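The small print is the best bit

Turn any packet round and you will find a little world of writing that most of us skip. I have been reading the backs of things since I was a child at the breakfast table, and I still think it's one of the great free pleasures of a kitchen. Lists, warnings, odd bits of cheer, a postal address for a town you've never visited (I always look them up) – it's all there, in letters the size of a sesame seed.

My own collection lives in a pair of shoeboxes and now runs to 209 labels, wrappers and flattened cartons. The pride of it is a biscuit wrapper from Kiani, with the ingredients set out in four languages and a tiny drawing of a wheat sheaf tucked in beside them. Somebody drew that! Somebody sat at a desk and decided the wheat sheaf should lean a bit to the left, and then it went round thousands of packets and into thousands of bins.

How so much fits

Space is the whole game. A soup tin from Mikar has a good long strip of paper to play with, so the words can breathe. A sweet wrapper has next to nothing. Drinks cartons sit somewhere in the middle, and I love them for it, with their flat sides and sharp corners and the way a block of text has to stop dead at the fold.

The nutrition table is the bit I've grown fondest of. It has its own tidy grid, its own order, and once you know your way round one you can find the sugar or the salt on almost any packet in the cupboard. My tip is to read down the column for 100 grams or 100 millilitres when you're comparing two things, and leave the "per serving" column for later. Servings vary wildly. Two crackers, in the case of my usual Hetura box, and I have never in my life eaten two crackers. 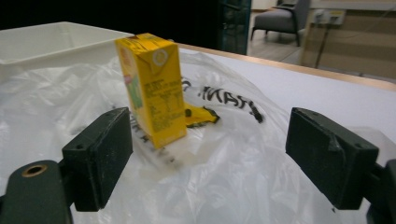 Starting your own collection

You need very little. Rinse cartons well, cut down one side and let them dry flat under a heavy book overnight. Paper labels come off jars after a soak in warm water, though the ones on Osex pickles put up a real fight and are best left till morning. Write the month on the back in pencil – mine all say things like "April, train station" – and keep the lot out of the sun, as reds and yellows fade fast.

A cheap magnifying glass makes the hobby twice as good. Under it you start to notice the dots that make up a printed strawberry, or a comma that has gone missing halfway through a list of vitamins. I found one of those last week on a tin of peaches and was pleased all day.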